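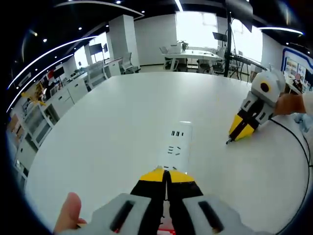 The power strip on the big white table, with the long wall of cabinets behind it.

Welcome to the gallery for our new workroom at Galtby! We moved in this fall, and I've been itching to show the place off ever since. For 4 years we made do with a back office where you had to close one cabinet before you could open the next, so having this much floor to walk across still feels like a treat.

The table is my favorite thing in the whole room. It's smooth, it's white, and it's big enough that two projects can sit on it without anybody moving their coffee. The power strip lives there too (Asmaa Tawfik's idea, and a great one), and it has different kinds of socket holes along the top, so whatever plug you bring from home, give it a try before you go hunting for an adapter.

Then there are the cabinets! White, glass-fronted, with drawers, running all down the left wall. Othmane Badawi spent most of a weekend filling them and I love being able to see what's on a shelf without opening a thing. Look for the yellow one on the far left that looks like a little airplane model. The monitors are farther down, and there's a white office chair by the pillar, which is where I usually end up around lunch.

Still to come in December: labels for the drawers, and a second round of pictures once Aurora Mendes has finished the reading corner.

Page updated Tuesday, November 26, 2024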